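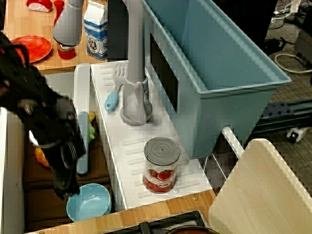 Warum schneidet ein Messer?

Ein Messer hat fast jeder Mensch schon in der Hand gehabt. Man streicht damit Butter auf das Brot, man teilt einen Apfel, und selten denkt man dabei nach, warum der Apfel eigentlich auseinandergeht. Jedes Messer hat zwei wichtige Teile, den Griff und die Klinge. Auch ein Spielzeugmesser für die Kinderküche ist so gebaut, mit hellblauem Griff und langer weißer Klinge. Der Griff ist für die Hand da. Die Klinge macht die Arbeit, und an der Klinge ist eine Seite ganz besonders dünn. Diese dünne Seite heißt die Schneide.

Drücken und Druck

Drücke einmal mit deinem Daumen auf ein Stück Knete. Es entsteht eine flache Mulde. Jetzt nimm ein Lineal und drücke mit der schmalen Kante auf die Knete, genauso stark wie vorher. Die Kante geht viel tiefer hinein. Du hast nicht mehr Kraft benutzt, aber die Kraft musste sich auf eine kleinere Fläche verteilen. In der Physik nennt man das Druck: gleiche Kraft, kleinere Fläche, größerer Druck.

Beim Messer ist es ebenso. Die Schneide ist so dünn, dass unter ihr nur ein winziger Streifen vom Apfel liegt. Auf diesen Streifen kommt die ganze Kraft aus deinem Arm. Das hält der Apfel nicht aus, und er gibt nach.

Darum kann man auch mit Schneeschuhen auf weichem Schnee gehen. Dort macht man es umgekehrt: Die Schneeschuhe sind breit, der Druck wird klein, und man sinkt nur wenig ein. Die Kinder in Mirivik, wo der Schnee bis in den Mai liegt, wissen das schon lange, bevor sie in der Schule das Wort Druck lernen.

Der Keil

Wenn die Schneide einmal im Apfel ist, kommt der Rest der Klinge hinterher. Die Klinge ist oben dicker als unten. So eine Form heißt Keil. Der Keil schiebt die beiden Hälften zur Seite, eine nach links und eine nach rechts. Bei einer Axt sieht man den Keil sehr gut, denn sie ist hinten richtig breit. Ein Holzstück springt deshalb oft schon auseinander, obwohl die Axt noch gar nicht unten angekommen ist.

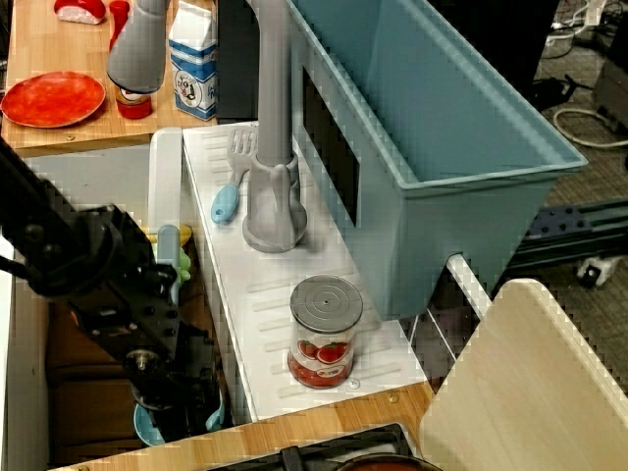
Ein Küchenmesser ist dagegen ein sehr schlanker Keil. Es soll eine Gurke in dünne Scheiben teilen und sie nicht sprengen.

Warum man hin und her zieht

Eine Tomate ist schwierig. Außen hat sie eine glatte, zähe Haut, und innen ist sie weich. Wer nur von oben drückt, bekommt leicht eine platte Tomate und nasse Finger. Wer das Messer beim Schneiden zieht, hat es besser. Unter einem Mikroskop sieht man den Grund: Die Schneide ist nicht ganz glatt, sie hat winzige Zacken. Beim Ziehen arbeiten diese Zacken wie eine sehr kleine Säge und reißen die Haut auf. Am Brotmesser sind die Zacken so groß, dass du sie ohne Mikroskop erkennst. Die Brotkruste ist hart, das Innere ist weich, es ist also beinahe das gleiche Problem wie bei der Tomate.

Vom Stein zum Stahl

Die ersten Messer waren aus Stein. Die Menschen haben Feuerstein genommen und kleine Stücke davon abgeschlagen, bis eine scharfe Kante entstand. Später kamen Bronze und Eisen. Heute sind die meisten Klingen aus Stahl, das ist Eisen mit ein wenig Kohlenstoff darin.

Im Messermuseum von Tullville liegen 2810 Klingen hinter Glas. Das älteste Stück dort ist ein Schaber aus Feuerstein, den man im Flusskies bei Mudgway gefunden hat. Er ist kleiner als ein Streichholzheft. Im Raum daneben zeigt eine Schmiedin am Nachmittag, wie Stahl gehärtet wird. Sie macht die Klinge im Feuer glühend und taucht sie dann schnell in Öl. Danach ist der Stahl sehr hart, aber auch spröde wie Glas. Deshalb kommt er noch einmal in einen Ofen, bei 200 Grad, und wird dort etwas zäher. Dieses zweite Erwärmen nennt man Anlassen.

Stumpf und scharf

Jede Schneide wird mit der Zeit stumpf. Die dünne Kante biegt sich um oder bricht in kleinen Stückchen ab – so klein, dass man sie nicht sieht. Dann liegt mehr Fläche auf dem Apfel, und der Druck wird kleiner. Beim Schleifen nimmt man mit einem rauen Stein etwas Stahl weg, bis die Kante wieder dünn ist. In Pultton fährt im Herbst noch ein Schleifer mit dem Fahrrad durch die Straßen und läutet mit einer Glocke. In einem Herbst hat er 238 Messer geschliffen, dazu viele Scheren.

Eine Schere besteht übrigens aus zwei Klingen, die aneinander vorbeigehen. Papier ist so dünn und weich, dass es einem einzelnen Messer gern ausweicht. Zwischen zwei Klingen kann es das nicht.

Zum Ausprobieren

Du brauchst eine weiche Banane, einen Löffel, ein Lineal und ein Stück Nähgarn. Schäle die Banane und teile sie zuerst mit dem Rücken vom Löffel, dann mit der Kante vom Lineal und zuletzt mit dem straff gespannten Garn. Schau dir die drei Schnittflächen an. Welche ist am glattesten? Das Lineal bitte vorher und nachher abwaschen.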